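Reading Psalms aloud or silently in evening prayer?
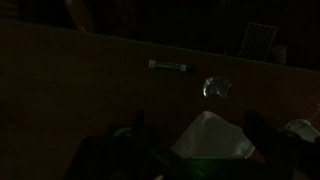
The table, lights down low.

tadeo_ulloa
Our house group at Drornness starts evening prayer in October. Would you read the psalm aloud together or leave people to read it quietly?

Jara47
Aloud. They were written to be sung. Silent reading turns it into private study.

VMaldonado
Don't agree. Some of ours read slowly and dread it. We keep five minutes of quiet, then one person reads.

Jara47
Then let them listen - you still hear it together.

VMaldonado
One voice, yes. I took you to mean all of us.

tadeo_ulloa
Thanks both. One reader then. Any views on Psalm 88 for a first night?

Jara47
Bit heavy. Try 121.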